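March, 7:40 in the morning, writing workshop notes

Read the second draft of the Stovow story again. The opening is now 400 words, before it was 21 lines of weather. Much better. The killer at Fanddale still has no wish of his own.
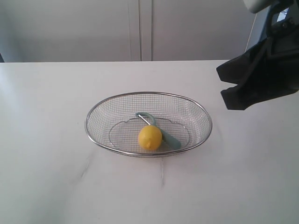
Should the ferry chapter stay in first person?

For this draft it should. The Timthorpe group lost the voice when we tried third, and 16 pages had to be redone.

Tried the exercise from the Kostiuk handbook: write up to 300 words where a person lies and the reader knows it. Mine was stiff - too many adverbs.
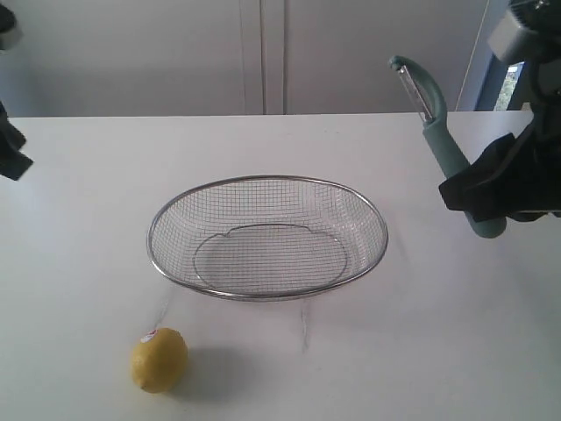 White table, gray wall behind.

Dialogue on page 16 is still explaining the plot. Cut the sister's speech, keep only her last question. 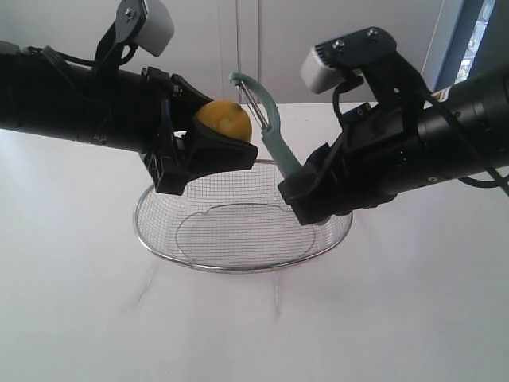
Then move the letter to the end of the chapter, so the reader waits for it. To do: check the tense in the dream part, and ask the group if the title gives too much away.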